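May 9, 2018

Third week with the Werklow kit and I've changed my mind twice. Writing this fast before I change it again.

Quick version for people who only want the quick version - the gripper is good, the price is silly, the subscription is worse. Buy the first, argue about the second, refuse the third.

Longer version. Werklow sell a hand-held gripper, two fingers, you squeeze and it squeezes. You do a job with it, it records what you did, and the recordings go off to be turned into something a robot arm can learn from. 3798 for the starter box. In that you get one gripper, a charger, a case I will never use, and 21 spare pads, which seemed a mad number until I started going through them. Then there's the monthly fee for the software, and that's where I stop being nice.

My problem with nearly every review of this thing (and the Drerbridge one, and the old Peixoto) is that they're all done on blocks. Coloured blocks on a clean table. Of course it picks up a block. A pair of salad tongs picks up a block. I don't live in a house full of blocks and neither does anybody who might one day pay for a robot to tidy up after them.

So, shopping. Bags on the floor, bottles, packets, stuff on racks, all the usual mess of a home.

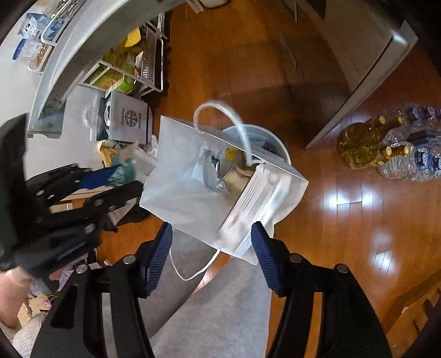 *Photo: author's own, Werklow starter kit. Free to reuse with a credit.*

Paper bags are the test I'd make every maker do in public. Thin, bendy, awkward sides, weight moving about inside, and handles that flop wherever they like. The Drerbridge fingers are smooth and hard and in my hands they either slid off or creased the paper so badly it tore. The Werklow pads are ribbed, and the fingers have all those little pivots in them, so you can come at a bag from a daft angle and still get two flat faces on it. Mostly. I'd still rather have a wider pad. Somebody at Urwood makes one that is meant to fit, haven't tried it, the screws look wrong to me.

Now the moan. You do your runs, you upload, and the software gives each one a mark. Fine. Except it marks down anything slow. I had 430 runs in by the end of last week and a big chunk came back as "low value", and as far as I can see the crime was being careful. Careful is how you handle olive oil! If I swing a glass bottle through the air at the speed their scoring seems to want, I'm mopping a floor. And whoever trains an arm on that is going to be mopping a lot of floors.

It matters becuase the score decides your discount on the monthly fee. So people will rush. They'll pick the easy things, go quick, get their money off, and the pile of recordings fills up with confident people grabbing easy stuff. Then in a couple of years we all act surprised that the home robot can't put the shopping away.

I wrote to them. Got a reply in 2 days, polite, said scoring was "under review". Might be. I'd like a date.

Other gripes, no order. Charger cable too short. Wrist aches after an hour, worse if you're working down at floor level. The app logs you out if you so much as look away. Manual is one folded sheet and the drawing for changing the pads is upside down, I'm nearly sure of it.

And yet. I keep picking it up. The Peixoto I sent back inside a week, the Drerbridge lives in a drawer. This one has a proper feel in the fingers - you can tell through the trigger wether you've got hold of something or just think you have. That's hard to do and they've done it, and I'd like them paid for it. Once. At the till. Charge me for the tool and let me keep my slow runs.

If the scoring changes I'll update this. Pad-change notes to follow when I've worked out which way up the drawing goes.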